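May 2025

I gave up buying snacks at work for the month. I had meant to do it in January and didn't, so it's happening now, when there is nothing special about the calendar and no one else is doing it with me.

The reason is a spreadsheet. I went through a year of card statements in April to see where the small money went, and the vending machines and the shop downstairs came to 925 dollars. I checked the total twice. Rent, gas and groceries were close to what I expected. The 925 was the only line that bothered me, and it was made of purchases I couldn't remember making.

Most of them were in the afternoon. I work at Skallberg, in the building on the Nikcombe side of the river, and there's a machine on each floor plus the shop by the front doors. The shop is run by Chow and it's a good shop. The sandwiches are fresh and the coffee is better than the coffee upstairs. I don't blame the shop for anything. I was going down there at three o'clock because I was bored or because a call had ended early, and I came back up with a bag of something and a drink.

My rules are simple. I can eat whatever I bring from home. I can buy lunch if I forgot mine, but only lunch. If someone brings in a cake I can have cake. I can't buy chips, candy or soda during the work day. Weekends don't count, and neither does the movie theater.

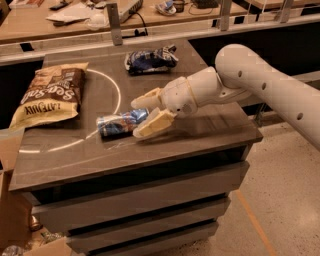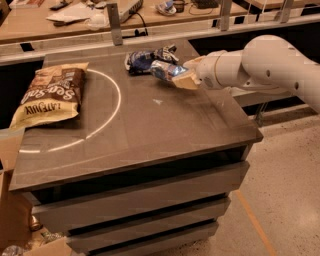

Do you have to quit completely for this to save any money?

Cutting down saves money too, and if you can stick to a bag or two a week you should do that and skip the rest of this post. I tried it last fall and my "one or two" went back to every day inside a month. A flat rule is easier for me because I don't have to decide anything at three o'clock.

The first week was annoying. I kept standing up at the usual time and getting as far as the elevator. I started filling my water bottle on the floor above, which gave me the same walk and the same break from the screen. I was surprised by how much of the habit was the walk. By the second week I was only hungry on days when I'd had a small lunch, so I made bigger lunches.

What I bring now is boring: an apple, some peanuts, crackers, sometimes cheese. I buy the peanuts in the big jar and put them in a small container the night before. If I bring the jar to my desk I eat from the jar. I tried dried mango for a few days, but it costs more per bag than the chips did and it was gone just as fast.

I've been logging each day in Skindideo, which is the habit app I had already paid for and wasn't using. It shows a green square for a good day and a gray one for a missed day. I have 19 green squares and 2 gray ones. The first gray one was a long meeting where I hadn't brought anything. The other was a plain bad mood and a bag of pretzels, and I enjoyed the pretzels.

The money goes into a separate savings account. I move it over by hand on Fridays, based on what I would have spent in an ordinary week. My target is 100 dollars by the middle of summer, and I'm going to put it toward new brake pads and a tune-up for my bike. The rear brake has been squealing since winter and I've been riding around with it anyway.

I haven't lost any weight, in case that's the next thing you wanted to know. I sleep a little better, but I also stopped drinking cola at four in the afternoon, so I can't give the peanuts credit for that.

I plan to keep the rule through June and look at the statements again after that.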